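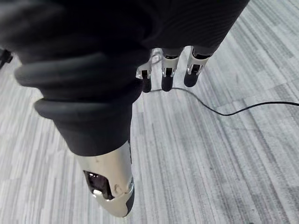 Triin Butkienė has lived with the same wool carpet for 45 years. It came from the Raudsepp mill at Pulholm, which closed one April while her order was still on the loom.

She vacuums on Thursday, slowly, and moves the armchair a hand's width each month so the legs don't wear through the pile. Spills get cold water and a white cloth. She has never hired a shampoo machine.

A fitter from Stallell once quoted her 98 pounds to take it up and lay something new. She had him restretch the hall end instead, for 51.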